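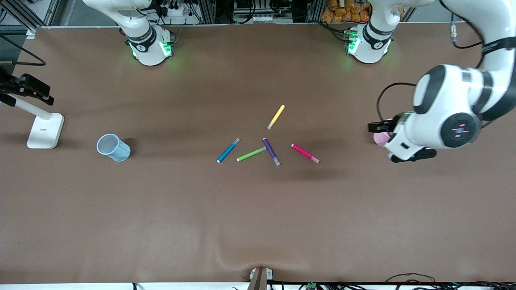 Husar 2 review: a planner for two-arm cells
By Corina Crăciun, 9/19/19

Toller's Husar is a motion planner for pairs of arms that share a table. I ran version 2 for most of the summer on our tidying task, which is markers and plastic cups, sorted by colour. Before that we used Praron, so most of my comparisons are with that.

Setup took a morning. You give it both arm models, the distance between the bases and a rough box for the table. The calibration page is clear, though it assumes you know which arm is "left" and it means the robot's left.

Planning is quick. Over 622 logged moves the middle time was 327 ms, against 530 ms for Praron on the same computer. It keeps the forearms well apart, and when both arms want the same spot, one waits. Sometimes it waits too long. There is a setting for this, buried in the advanced file.

Cups lying on their side are the weak point. The grasp finder likes upright rims and often gives up on anything else. Sorin Pop wrote us a small plug-in to get round it - forty lines, no trouble.

The log viewer is slow once a session goes past an hour, and cable limits for the wrist still have to be typed in by hand.

Worth having if you run two arms. With one arm, stay with Praron.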